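Wumpini Nutsugah
9/19/19

So Flallesine has a new "artisan" salted caramel and I bought a tin to see what $20 of caramel tastes like. A thread.

There are 4 pieces in a layer and the layers are mostly paper. I'd call that a box of paper with a caramel problem.

The label says "small batch." Small compared to what? I wrote and asked. They wrote back that each batch is "carefully sized." OK.

Ingredients: glucose syrup first, sugar second, cream fourth. My grandmother's started with cream and she never once used the word artisan.

And the salt. It's supposed to be hand-raked from somewhere near Farnau. I put a flake of it next to my regular kitchen salt and asked my sister to pick the fancy one. She picked the kitchen salt — twice.

Texture is fine, I'll give them that. Soft, doesn't pull your fillings out. But so is the Horkeo bag from the gas station, and that one has never told me a story about the sea.

Also "aged 338 hours." Aged how? Sitting in a tin on a shelf? I have fudge left from January that's been aged a lot longer and I'm not charging anybody for it.
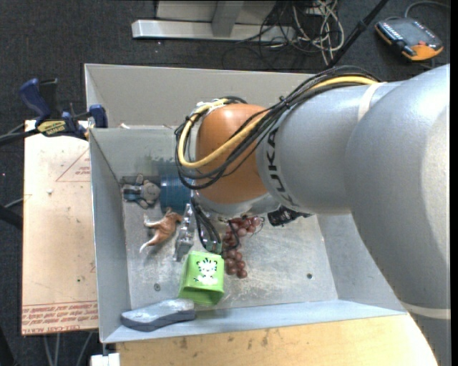 Araba Asamoah: you're eating it cold, let it sit out a while before you judge. The butter comes through and it's a different candy.

OK, I let one sit out on a saucer all afternoon. More butter, yes. Still not $20 of butter.

Bañez does a plain caramel in wax paper, no tin, no sea. Getting a bag of those next and I'll report back.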